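Zulinar at Flarnia: Staff FAQ

What is being automated?
Floor cleaning, linen transport and the nightly supply count. Zulinar runs these in all 131 guest suites. Setting the sofas, making beds and the final room check stay with housekeeping.

Why are the sofas still done by hand?
Pillows differ in fabric and stiffness, and satin slides on leather. The current unit places them too slowly for a checkout turn. Attendants press and position each pillow as before.

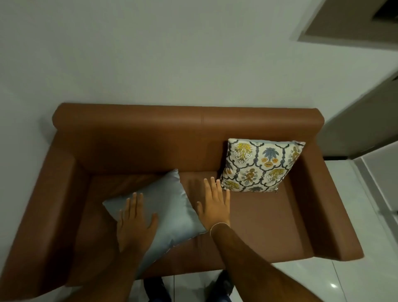 Page 2 of 4

Will my hours change?
Contract hours do not change. The morning start moves 15 minutes later, as carts are loaded overnight. Floor time saved is reassigned to room checks — see the Umen rota for your section.

Who responds when a unit stops in a corridor?
The nearest attendant presses the pause button and calls the desk. Do not lift or push the unit. Restarts are done by trained staff only.

Does the system record my work speed?
It logs room number, task and completion time for its own tasks. It does not log attendants.

Is training paid?
Yes. Each session takes about two hours and is held during the shift. Book through Vaida Dambrauskienė, Housekeeping Systems. Sessions for the Avotiņš wing open in February.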